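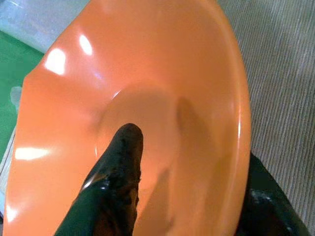

A visitor last August wrote in our guest book that the robot was slower than her grandmother, and that she stayed for the whole demonstration anyway. We were happy with this remark. It prepares the next guests better than our old leaflet did, and so we put it on top of the questions which people send us before they come.

# Open day at the Tivar hall, Skakby: questions and answers

### What will I see when I come?

You will see a robot arm with a two-finger gripper doing simple household work with ordinary things: bowls, cups, cloths, small boxes. On one side of the room is the work place of the arm, and on the other side there are chairs for the guests. A large screen shows what the small camera near the gripper sees. With an orange bowl, for example, the bowl can fill nearly the whole screen, and the dark fingers come in from below. Many guests watch the screen more than the arm, and we think both are worth your time.

### How long does a demonstration take?

One round takes 45 minutes, with the questions included. We hold 3 rounds in the day, at 10.00, at 13.00 and at 15.30. The content is the same each time, but the robot does not always behave the same, so some guests ask to stay for a second round. If there are free chairs, you are welcome to do this.

### Do I need to know something about robots before?

No. The person who leads the round explains everything in everyday words. If a word is not clear, please raise your hand immediately and do not wait until the end.

### Why do you use bowls and kitchen things, and not something more impressive?

We receive this question very often. A bowl is a good test. The rim is curved, the sides are smooth, and a glossy surface gives white reflections which the camera can understand wrongly. The robot must decide where the edge is, and where one finger should go inside and the other outside. For a person this is nothing. For our arm it is a full morning of work, and when it goes well the people in the first row usually clap.

### Does the robot work alone, or does somebody steer it?

Both. In the first part a colleague steers the arm by hand controls, so you can see how we show it a task. In the second part the program Montes takes over and tries the same task without help. We always announce which part is running. Montes has learned from 2,000 shown attempts, and the failed ones were also kept.

### What happens if the robot drops something?

Then it drops something, and we pick it up and begin again. We do not hide the failures, and we do not stop the round for them. Please do not go over the yellow line to help, also when the object rolls to your feet. The colleague at the controls must first stop the arm.

### May I try the controls myself?

Yes, after each round there is time for 2 guests to try. We draw the names from a hat, because before we had the hat there was some pushing. You must be at least twelve years old and you must take off rings and long scarves. Children who are younger can sit at the table with the model gripper, which is moved by a string and is quite popular also with the parents.

### Is it loud?

The arm is quiet. It makes a low humming, and a click when the gripper closes. The ventilation of the hall is louder than the robot. If you hear badly, please sit in the two front rows and tell us at the entrance.

### Can I take photographs and films?

Photographs yes, without flash. The flash disturbs the camera of the robot and it loses the object. Films are allowed in the first part only. Please ask other guests before you take their faces.

### How much does it cost, and must I book?

The entrance is free. You must book a place, since the chairs are limited and last year 1,011 people came, which was more than our coffee machine could bear. Use the form on the Tivar page and choose your round. If you cannot come, please cancel, so another person can have your chair.

### How do I get there?

From Luvham you take the bus towards Skakby and get out at the last stop. The hall is behind the bus shelter, and the entrance is on the long side, by the bicycle stands. Parking is possible in front of the gate but the ground is soft after rain. The entrance and the toilets have no steps.

### Can a school class come?

Yes, but not on the open day. Classes have their own mornings, with a shorter round and more time at the controls. The teacher should write to us with the age of the pupils and the size of the group.

### My question is not here. What shall I do?

Please write to us by the form and choose "open day" as the subject. We normally answer before noon on the next working day. In the summer it can take longer.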